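We use cookies to remember your settings. Accept | Manage

How I set safe limits for a small arm doing kitchen jobs

I get asked this a lot at the Fulside open evenings, so I've finally written it down – bear with me, it's the way I do it and yours may differ!

First, mark out the reach. Tape on the floor is fine. Swing the arm as far as it'll go in every direction, then add 30 cm and tape there. People stay outside that line while the motors are live.

Next, slow it down. I cap mine at 266 mm a second for anything breakable, and lower again for the last bit of the approach. Rodica Bratu thinks I'm far too cautious (she's never had to sweep up after me).

Then the stop button. Put it where your hand falls without looking, and press it on purpose before every session, mid-move.

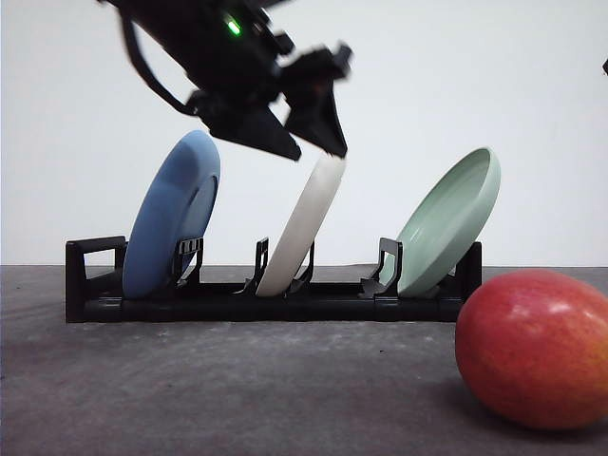
Grip force comes after all that. Start at the lowest setting that holds and creep up, on one plate you don't mind losing. Write the number down, with the plate it belongs to – a heavier one will want its own line in the log. And if you change the finger pads, start again from the bottom. Paula Dumitrescu keeps our log at Jarnham and she will notice if you haven't.

Related
Choosing a stop button
Cable loops and how they snag
What goes in the log

Contact Sisuvbridge Makers | Back to top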